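Utton hand-held gripper, second version: review after 50 hours of use

I bought this gripper in January with my own money, so nobody asked me to write nice things. Before it I used the Cavell, which many people know, and I still have the Cavell on the shelf. I will compare the two where I can. My work is mostly with soft objects: towels, socks, knitted pieces, small bags. If you work with boxes and cups, your opinion may be different from mine.

The Utton comes in a plain carton with the gripper, a cable, a small bag of screws and a printed guide. The guide is short and in one place it is wrong. It tells you to set the finger tension before you start the camera, but the software from Simões wants to see the fingers open and close first. I lost one evening with this. Do the software first, then the tension.

In the hand it feels lighter than the Cavell. The trigger has a longer way to travel, and in the first days I closed it too hard every time. For a hard object this is no problem. For cloth you pull up too many layers, and then the recording is not good for training. After one week my hand learned it, and now I prefer the long trigger because I can stop in the middle.

The camera is very wide. It sees the gripper, the table and most of the room together. I like this for knowing where the hand is, but straight lines become curves near the border and you need to calibrate with patience. The Cavell camera is narrower and gives a cleaner picture of the object, but it loses the table very fast when you turn your wrist.
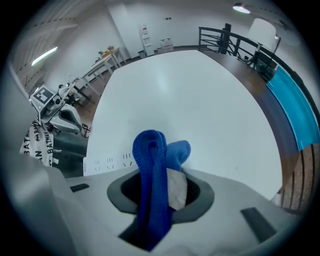
Wide view from the gripper with the blue knitted cloth held up and a pale one tucked under it. The robot arm with its marker is on the left.

Knitted cloth is my hardest test. It stretches, it folds over itself, and two pieces like to come together. With the Cavell I often got only the top one and it slipped away when I lifted. The Utton keeps it better, I think because of the softer finger material. The bad side is that it also keeps what you did not want. To separate the pieces I must open a little and shake, and the software sometimes marks this as a new grasp. You can correct it by hand later, but it takes time.

For replay on the arm I used the Clikilham controller. The connection was easy and the movements follow my hand well when I go slowly. When I go fast there is a delay, and the arm arrives late to the closing point. I had the same delay with the Cavell recordings, so I don't blame the gripper for it.

Two small complaints. The cable goes out on the side where my thumb wants to be, and I had to tape it to my wrist. Also, the screws of the finger holder become loose, and I check them every morning before the first recording.

The price is higher than the Cavell and spare fingers are sold only as a pair. I have changed mine one time.

I would buy it again for textile work. For hard objects I would stay with the Cavell and spend the difference on a second battery. I give it four stars, and it would be more with a better guide and the cable on the other side.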